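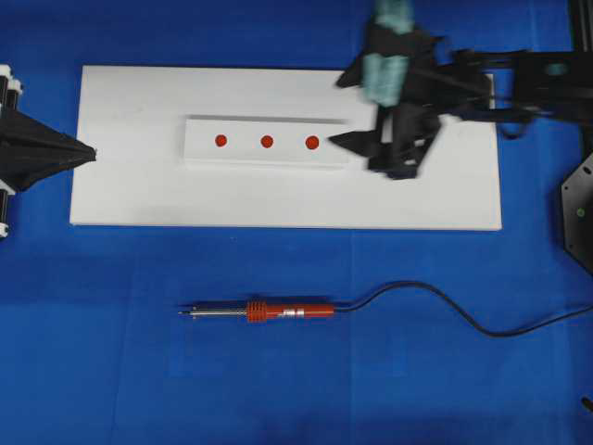
Soldering iron and the three-dot block, blue surface, Wednesday.

Home | Diary | Projects | Contact

Filed under: Robot Diary, Teleoperation

Long day at Rothe. Haiyan drove in the morning and I took over after lunch. The task is still the same one: pick up the iron, bring the tip to each red dot on the white block, put the iron back down on the mat. We are not heating anything yet.

My first runs were poor. I move the right arm too fast when I swing it over the board, and Ivars says the fast ones will have to be thrown out. He is probably right. Slowing down makes my wrists ache, though, and I start to drift off the dots.

The cable is a nuisance. It pulls on the handle when I turn the iron - not much, but I feel it at the end of each reach. Asked Zhiqiang if we could hang it from above. He wants to leave it alone until December.

Run 131 was my best so far. Stopped at 204. Guangming has the room tomorrow, so I cleared my notes off the desk.

Last updated: Wednesday, late evening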